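Packaging and Everyday Materials, Handout 4: The Plastic Shopping Bag
Notes for the evening course, June 2019

I've typed these up from my own scribbles, so forgive the jumps. Bring them along next time, we'll need the bit on folding. 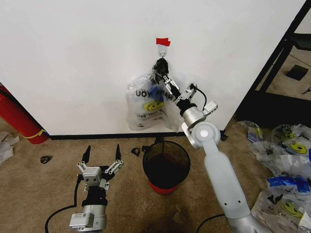

1. What the bag is made of

Most thin carrier bags are polyethylene, and the one you want to remember is the high-density kind (HDPE). It's the crinkly one! Low-density film (LDPE) feels softer and a bit waxy, and you meet it in bread bags and the thicker bags from clothes stores. If you take one thing from tonight, rub both between your fingers and listen. I still do this at the supermarket and my family walks ahead of me.

2. How it gets its shape

The plastic is melted, pushed out through a ring, and blown up into a tall bubble with air. The bubble cools, gets flattened by rollers and wound up as a tube. Then it's printed, sealed across the bottom and top, and a piece is punched out to leave the two handles. That's why we say "T-shirt bag" (lay one flat and you'll see it). The folds down the sides are called gussets, and they let the bag open out into a box shape when you fill it.

3. Printing

Film doesn't soak up ink, so the surface is treated with an electric discharge first, otherwise the ink rubs off on your hands. Simple designs in one or two colors are cheap. The "thank you" bag is a stock design, meaning a store can buy a case without ordering its own artwork. My old supplier, Plornberg, sold them in cases of 500, and the custom ones from Sturnen came in 300s and cost a good deal more.

4. Where it fails

Look at the handles first, then the bottom seal. Film stretches quite a long way before it gives, but a nick from a carton corner will run straight down the side. Double bagging helps with weight and does very little for sharp corners.

5. For next time

Collect 3 bags from different stores, unused if you can get them. Fold each one lengthwise along the gussets, press the air out, and write down which is crinkly and which is soft. Read the Charpentier chapter up to page 140 and skip the part on resin grades, we'll do that together with the Flamano samples.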